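The Menzies Street Apartment

I took the apartment on Menzies Street because of the stairs. I know how that sounds. There were 32 of them, straight up from the street door with no landing, and my aunt had told me that if you want to find out who loves you, live at the top of a lot of stairs.

She was right, by the way. My first month there I had 2 visitors, and one of them was delivering a sofa to the wrong address.

I had come down from Trirkness in November with a suitcase, a box of books and a job at the ferry office that paid just enough to be worth complaining about. Trirkness is the kind of town where people wave at your car before they check who's in it. I'd been wanting to leave since I was eleven. Then I left, and I spent my evenings sitting on the kitchen floor wondering if anybody was waving at the new owner of my car.

The kitchen was the best room, so I lived in it. I ate there, I read there, and I had long arguments in there with my sister, who was on the phone and winning. The landlady had furnished it herself and was very proud of it. "Everything works," she told me, and then she went through the whole room turning things on and off until I believed her.

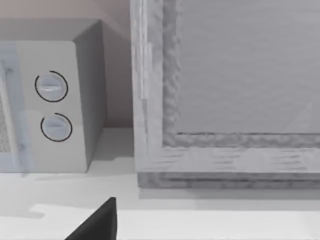 The Letter

It came in January, pushed under my door instead of left in the box downstairs, so whoever brought it had climbed all the way up and then gone back down without knocking. I thought about that for a good long while before I even opened it.

The envelope said Apartment 4, Menzies Street, and the name on it wasn't mine. It had been mailed from Tetano, which I had to look up (it's an island, a small one, the Sisero boat goes there when the weather lets it). Now, I work for the ferry office! I sell tickets for the Sisero boat! I had sold tickets to Tetano for two months and never once pictured a place at the other end with people in it, licking stamps.

I should have handed it to the landlady. I opened it over the sink, like that made it less of a crime.

"I have kept your 300," it said, "and I will keep it until you come and ask me for it nicely." No signature. At the bottom was a number, 3946, underlined so hard the pen had gone through.

Well, you can imagine. My sister said it was a locker. My aunt said it was a lottery ticket and I should play it. The landlady, when I finally got up the nerve, read it twice and sat down on my one chair.

"That's my house number," she said. "Out on the shore road. From when I was married."

"So the letter's for you?"

"The name is." She folded it up very small. "I used to live up here, the first winter after. He never did learn to put on his glasses."

I asked if the 300 was money. She said it was records, jazz mostly – and that half of them were warped before he ever got his hands on them. Then she asked me, in a voice like she was asking what time it was, how much a ticket to Tetano cost these days.

I told her. I also told her the morning boat was smoother, and that she'd want to sit on the left side, away from the engine.

"Round trip?" I said.

She was already on the stairs. I could hear her going down, slow, one hand on the rail, and she got pretty near the bottom before she called back up.

"Just sell me the one way," she said. "I'll see how nicely he wants it."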